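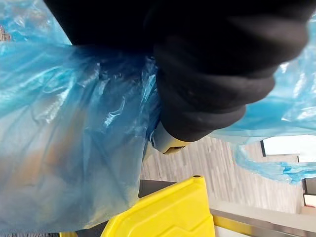

Who decides when a robot is allowed to pick up the trash in a room where people work? The site does, in writing, before the robot is switched on, and one named person signs for it.

Say that slowly and leave it for a moment. Most of the room will be expecting a technical answer.

Opening

Thank Iwona Baran for the slot. Introduce myself, Junaid Lodhi, site safety at Tellden. I'm talking about the handling rules we wrote in March and have been working under since. They fit on 2 pages. The first draft ran to 37 and the operators didn't read it, so Montserrat Pacheco and I cut it down.

Scope: bags, bins and loose waste in offices and shared rooms. Sharps, liquids and anything from the workshop are out of scope. If someone asks about kitchens, those are out too for now.

Rule one: know the load

The operator checks the bag before the robot touches it. You can often see something through thin blue film, but seeing a shape is not the same as knowing what it is. If you can't say what's in the bag, a person opens it first. Bottles get their own line in the rules. A bottle puts the weight on one side, and the bag swings when it comes up. Take bottles out or move them to the middle.

Haworth asked us for a weight limit. Ours is 3 kilos for one arm. Above that the job goes to a person.
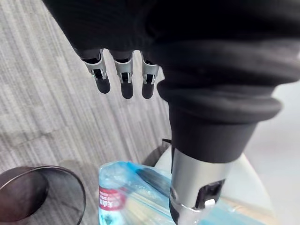

Rule two: clear the floor around the pick

Check the approach path for both arms, including the one that isn't doing the job. People watch the hand that holds the bag and forget the other elbow. Wastebaskets, chargers, shoes and cables all go on the checklist. Tell the Skondton story if there's time – skip it if we started late.

Fabric sleeves: inspect before each shift for tears and loose threads. A sleeve is a cover. Don't count it as padding in your risk assessment.

Rule three: hold it where you can see past it
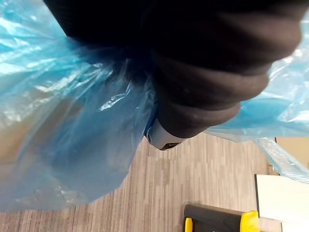 Our grip rule used to cover force and nothing else. Kvido Havlíček pointed out that film gets in the way of cameras long before it tears, and he was right. Look at how the blue plastic spreads out on both sides of the gripper, with the flap on the right partly over the things standing behind it. A wrist camera can't be your only check on the path when the view is like that. The rule now asks for a second view before any move toward a bin or a person. No second view, no move.

Pause for questions on this one. It's the rule people argue with, mostly because it slows the job down. It does slow the job down. We accepted that.

Rule four: agree where people stand

Mark a line, tell everyone in the room, and stop the arm if somebody crosses it. Visitors count. So do other operators. Parked robots are treated as obstacles even when they're switched off.

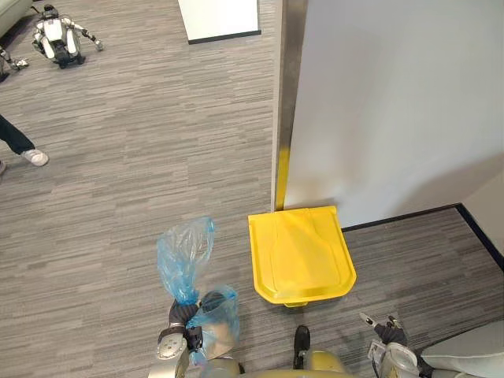
Bag held by the gathered neck, next to the yellow bin. Lid closed.

Point out that the lid is a separate step in our procedure, with its own stop point. Don't let the two steps run together. Dulce Bermúdez wrote the wording, and she'll take questions on it after the break.

Records

Each stop gets one line in the log: time, operator, what was in the hand. Putska uses the same form, so we can compare. The log was past 4000 lines when I made these notes in May 2019. Most lines are dull and we keep them anyway.

Handouts are by the door. Collect the spare copies.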